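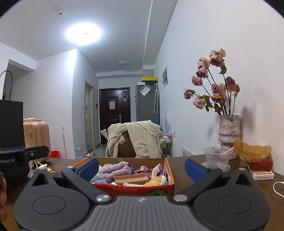
# 去看机器人演示，全程没见到会自己动的机器人，这正常吗？

**阳台收衣服的** 发表于 2022年7月6日 · 版块：参观与活动

先交代背景。我在的亲子群里有人转了一个活动，叫 Gorent 演示日，说是可以近距离看机器人做家务，免费，限额，需要预约。我手快抢到了名额，带着家里九岁的孩子去了。孩子前一天晚上列了一张清单，上面写着要问机器人的事，第一条是它晚上睡不睡觉。

到了以后发现地方是一套普通住宅。进门有冰箱，靠墙有花瓶，椅背上搭着衣服，桌上有杯子。我还以为走错了，在门口把短信又看了一遍。讲解的人说这就是演示场地，"真实家庭环境"，请随便坐。能坐的椅子有限，我坐了，孩子站着。

然后演示开始。一个工作人员两只手各握一个夹爪，站在桌子前，从一个敞口的纸盒里夹东西，夹出来，放桌上，再夹回去。盒子里是些软乎乎的小物件，有一圈毛茸茸的淡紫色的东西，看着像洗脸用的发带，还有一块一层一层的，像切好的蛋糕。孩子小声问我那个能不能吃，我说你别问我，问机器人。他说机器人在哪里。

这就是我要问的事。从头到尾握着夹爪的都是人。人的手，人的胳膊，人在旁边喘气。夹爪当然挺像样，灰的黑的，指尖上有蓝色的垫子，可它自己一步也没走。讲解的人说这叫"示教采集"，说了好几遍，每说一遍都点一下头，我跟着点，点完还是不懂。他还讲到他们的软件叫 Ultgate，至于 Ultgate 干什么用，我记的笔记是"传上去"。

几个具体的问题，麻烦懂的人指点：

- 这种演示算机器人演示吗？还是我对"机器人"三个字理解太老了？
- 夹一样东西，放下，再夹同一样东西，反复做，图什么？我看了整整一场，同一圈淡紫色的毛毛进进出出，比我上班打卡还勤。
- 他们十一月还有一场，要不要再去？孩子居然想去。我有点不理解他。
- 现场可以申请上手试。我没敢，怕夹坏了赔。有人试过吗？

补充一下：不是来骂主办方的，人家态度很好，走的时候还送了贴纸。贴纸上倒是画了一个机器人，有眼睛，有腿，在擦窗户。孩子已经把它贴在我家冰箱上了，到目前为止，窗户还是我擦。

---

**夹过豆腐的人**

做过一段时间类似的兼职，说几句，可能有点长。

你看到的算。现在很多做家务机器人的团队都这么干：要让机械臂学会收拾一只盒子，得先有很多"收拾盒子"的记录给它看。直接拿真的机械臂一遍遍遥控也行，但机械臂又重又贵，搬进别人家还得上电梯，电梯里邻居会问。于是有人把机械臂最前头那一截单独做出来，装上把手和摄像头，让人拿着干活。夹爪张多大，往哪边转，眼前是什么样，全记下来。手是人的，看东西的位置和夹东西的方式是机器的。你可以理解成人在替一条还没到场的胳膊上班。

为什么同一件东西反复夹？因为对你来说那是同一件东西，对记录来说每一遍都不一样。发带这次摊着，下次卷着，再下次压在别的东西上面。夹的位置偏一点，软的东西就会从指缝里滑出去。我那时候的任务单上写得很干脆：一个盒子，300 遍。做到后面我闭着眼都知道那块海绵在哪儿，可是不能闭眼，闭眼这条就作废。

软东西是最烦人的。硬盒子有边有角，夹住就是夹住了。布料夹起来的时候，你以为夹的是一件，上来的是一串。我当年的诨名就是因为一块仿真豆腐，硅胶的，夹轻了掉，夹重了变形，变形以后弹出去，弹到哪里全凭它高兴。后来在沙发底下找到过一次。

为什么在住宅里：也是一样的道理。展厅里桌子是白的，灯是匀的，背景一尘不染，在那种地方学会的东西，换到谁家都发懵。普通人家桌上有花，有杯子，有绕来绕去的线，墙角还立着行李箱，光从天花板上的灯下来，照得人脸色不怎么样。这些杂七杂八的东西全是教材。你觉得人家没收拾屋子，人家可能是特意嘱咐过不许收拾的。我做的时候有一回手欠，把桌上的纸巾盒摆正了，被要求原样摆歪。

关于上手试，去申请，别怕。夹爪上的螺丝拧得很牢，比我见过的大部分家具牢。几条经验：

1. 先空着夹几下，找找手感。开合一般靠手指，跟捏洗衣夹的力道不是一回事，第一次都会捏猛。
2. 胳膊动慢一点。人拿东西习惯一把抓过去，抓完才看，这种记录拿去教机器，教出来的就是个冒失鬼。
3. 两只夹爪别在盒子口上打架。盒子就那么大，一只进去，另一只在外面等。等的那只手会很无聊，会自己乱晃，管住它。
4. 桌上的线先看清楚走向。我勾到过一次插头，那一条录得很安静，后半截什么都没有。
5. 夹空了就夹空了，再来一次，不用跟人道歉。也不用跟夹爪道歉，我见过有人道歉。

Ultgate 我没用过，别家的软件也就那几样：把录像和动作对齐，挑出废的，剩下的传走。你笔记上那三个字记得相当准确，可以不用改。

孩子能不能试看主办方。我们那会儿不让小朋友握，主要是把手粗，小手包不住，还有就是小朋友一拿到就会去夹大人的鼻子。这一条有过先例。

---

**Grernetti老用户**

不去。浪费时间。要看机器人去商场，商场那个会说欢迎光临。

---

**下楼拿快递又忘带钥匙**

我跟楼主去的应该是同一类活动，不同场次。我那场是 Yaman 跟 Gorent 合办的，下午，热，屋里的人比椅子多。我专门回答"要不要再去"这一条，前面那位讲原理已经讲得很全了，商场那位讲得也很全。

先说我的失望，跟楼主差不多。我去之前给自己定的期待是看到它叠一件衬衫，最低标准是一条毛巾。结果看了 39 分钟的往盒子里放小东西。时间记得这么清楚是因为我停车按时间收费，而且我看表的频率比较高。

但我后来排队上了手，然后就理解你家孩子为什么想再去了。这事看着闷，自己做起来很上头。你这辈子用手拿了多少东西，从来没想过手指是怎么拐弯的。换成两根不会拐弯的指头，拿一个扁扁贴在盒底的小片，你得先把它拨到盒壁边上，借着盒壁竖起来，再夹。我拨了好久。旁边有个小姑娘（站着看的，没让她上手）一直在给我出主意，语气很像我领导，方案比我领导靠谱。

轮到我的时候工作人员让我做的是"取出来，放左边"。我放了右边。他说没关系，这条标成别的就行。所以世界上现在可能有一条数据，名字叫"放右边"，作者是我。

下面是给打算去十一月那场的人的几句实用的：

**关于预约。** 写清楚是"观看"还是"观看加体验"。我第一次只填了观看，到了现场看别人玩，很不是滋味，后来有人没来才轮到我补上。体验的名额每轮只有 2 个人，排在后面的话等得久。

**关于带孩子。** 九岁可以，再小就悬了。场地是住宅，能碰倒的东西很多，花瓶尤其让人提心吊胆。你家那张清单建议带上，讲解的人被我们这些大人问来问去都是多少钱、什么时候上市、会不会夹到猫，估计很愿意换个题目答一答，比如睡不睡觉。

**关于穿什么。** 进门要脱鞋，袜子自己掂量。袖子别太宽，宽袖子会跟着进盒子。

**关于拍照。** 我那场拍桌面可以，拍屏幕不行，各场规矩可能不一样，进门问一声。

**关于真机器人。** 问了。讲解的人说采完的东西要训练一阵子，十一月那场打算让机械臂现场收一次盒子，用的还是这类小物件。他说"打算"的时候语速明显慢下来。我的建议是按看不到来准备，真看到了算赚。

楼主怕赔的那个问题我也问了，答复是正常使用坏了算他们的。什么叫正常使用没细说，我理解夹鼻子大概不在内。

还有一个小事，他们的盒子看起来就是随便哪个零食盒、水果盒剪开的，里头装什么也没个章法。我当时问能不能带自己的东西去给它夹，他们说可以，提前报一下，不要带活的，不要带汤。我报了 3 样：一只单只的袜子，一把缠成团的耳机线，还有我那个怎么都叠不平的购物袋。耳机线当场给退了回来，说这个他们自己也解不开。

---

**阳台收衣服的**（楼主）

谢谢各位，都看了。给孩子念了"替一条还没到场的胳膊上班"这句，他想了一下，问那条胳膊来了以后，现在这个人去哪里上班。我说去睡觉，先睡觉，明天还要上学。

十一月那场打算报"观看加体验"，袜子我会换一双新的。想再问一下下楼拿快递那位，自带物品是在预约页面填，还是单独给他们发消息？我家有一只毛绒章鱼，腿特别多，孩子坚持要让它参加。

---

**下楼拿快递又忘带钥匙**

预约页面最下面有个备注框，写那里。章鱼记得写明是毛绒的。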